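How Families Write and Pay for Death Notices: A Study of Local Obituaries in Cletside

Student project report
Deming Luo, Ecaterina Lungu, Ximeng Tan
Project advisor: Indira Kotian
11/03/2023

1. Introduction

Our project looked at paid obituaries in one local newspaper and at notices posted on funeral home websites in the same area. We wanted to know whether the two kinds differ in length and content, and whether the price charged by the newspaper affects what families leave out. Ecaterina proposed the subject after her family had to shorten a notice for her grandfather the night before it was due.

Cletside has one weekly newspaper and two funeral homes. The nearest larger town, Plilludcombe, has a third funeral home that also serves Cletside families. All three post notices on their own websites at no extra charge.

2. Method

We collected 200 notices from the newspaper and 200 from the funeral home websites, giving us 400 in total. Of these, 110 people appeared in both sets, so we could compare a long and a short version of the same notice directly. We left out notices for children, because our advisor asked us to and we agreed with her.

Each notice was read by two of us. We recorded the word count and marked whether the notice mentioned the following: date and place of birth, names of parents, schooling, military service, work, church or other group, hobbies, cause of death, surviving relatives by name, service details, and where to send donations. When two readers disagreed, the third decided. Most disagreements were over hobbies. Ximeng counted "she loved her garden" as a hobby and Deming at first did not. We settled on counting it.

We also interviewed Märta Myklebust, who has worked as a funeral director in Plilludcombe for many years. She read our draft questions in advance and answered them by phone.
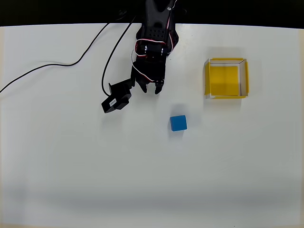 The word counts were entered in a shared spreadsheet. We checked every tenth entry against the original and corrected the mistakes we found, which were mostly typing errors in the website set.

3. Results

Website notices were longer. Many ran to nearly 500 words, while few in the newspaper came close to that. In the matched pairs, the newspaper version was usually the website version with sentences removed. Only a small number had been written again from scratch.

The parts most often removed were hobbies, schooling, and the names of grandchildren. Grandchildren were often reduced to "several grandchildren" in the newspaper. Military service was almost always kept, and so were church membership and the service details. Parents' names were kept more often than we had guessed. Ms. Myklebust told us that older relatives tend to insist on them because distant cousins use them to work out who has died.

Cause of death was missing from most notices in both sets. Where it was given, the usual wording was "after a long illness" or "after a short illness." We had expected families to say more online, where space is free, but we did not see this.

The phrase "passed away" was by far the most common opening in both sets. "Died" appeared more often in the newspaper. This may be because it is shorter, but our numbers do not prove that.

4. What the funeral director told us

Ms. Myklebust said that most families bring a first draft or a page of notes, and that her staff fill in the rest from a form. The form asks for facts in a fixed order, and she thinks this is why so many notices follow the same pattern. She said the newspaper charges by the line, and families often ask for the price before they start to cut. Some decide to print only the name, dates, and service time and refer readers to the website.

She also said that mistakes in survivors' names cause more upset than anything else. Her office now reads every name back to the family out loud.

5. Limits of the study

We used one newspaper and three websites, so the results may not hold for other places. We did not speak to families, as we did not have permission to do so. We also could not tell who wrote each notice. Some older newspaper pages were hard to read, and we skipped notices where a full line was missing.

6. Division of work

Deming collected the newspaper notices and wrote sections 2 and 5. Ecaterina collected the website notices and carried out the interview. Ximeng kept the spreadsheet and wrote section 3. The introduction and section 4 were written together.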